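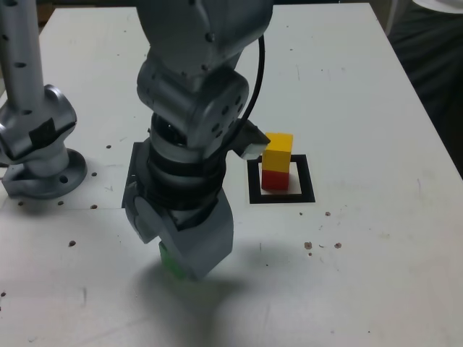 Tâm Đàm says the tabletop is fine, that a few holes never hurt a block, and that the money would be better spent on a second set of colors.

Friday, after lunch. I'm writing this down mostly because I don't agree and would like to be able to check later which of us was right.

Block bench, surface and blocks. The white top is scuffed all over and has small dark holes and specks in it. Wiped it twice with the Brurnik cleaner. Specks stayed, scuffs stayed, my sleeve got cleaner. The label promises "like new on any white surface", and I would like to meet the surface they tried it on. Then 3000 grit paper on a patch by the back corner. The patch is smoother to the finger and looks exactly as bad as the rest. Stopped there.

What I wanted to know is whether a block sits flat wherever you put it. Went over the top with the steel rule and a feeler gauge. Most of it is good. There's a low spot toward the back where the rule rocks, and a raised lip on one hole that I could catch with a fingernail. Scraped the lip down. A block set over the low spot leans a little if you look for it, and I was looking for it, so I don't count that as evidence yet.

The black square outline is the part I'd defend. Put the block inside the lines and everyone means the same thing by "on the mark". Kadir wants it a bit bigger so it's easier to hit. That would make our results nicer and tell us less. Leaving it.

Blocks next. Listix sells these as matched. I put a handful on the small scale and the greens came out closer to each other than the yellows did. Danylo thinks it's the paint. Could be. Could also be the scale, which reads differently depending on who has leaned on the shelf. Will redo it on the good scale at Flustinham before I write to anybody and look silly.
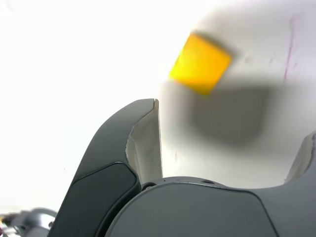 Yellow cube, blurred. Purple-pink streak on the white surface, upper right.

The color isn't even across the cube in that one, lemon on the left side and more amber toward the upper and right edges. Danylo takes this as proof of bad paint. I take it as light. The left of the picture is blown out to plain white, and I wouldn't judge paint from it any more than I'd buy a car at night. Meter on the bench read 645 lux with the blinds down. Haven't taken a reading with them up.

The streak looks like pen to me, or a scuff. Liên is for alcohol wipes. I've asked that we try one corner of it first – the last "gentle" product left a dull patch.

Price for a new top from Lò is $132 plus delivery. Aurora calls that cheap. Maybe, but a new top will get holes in it too, and then we've lost the one thing this one has going for it, that we know where it's bad.

To do:
– good scale, yellows and greens, 2 people reading
– lux again, blinds up
– alcohol on one end of the streak
– ask Listix what "matched" means, in grams
– rule over the low spot again, somebody other than me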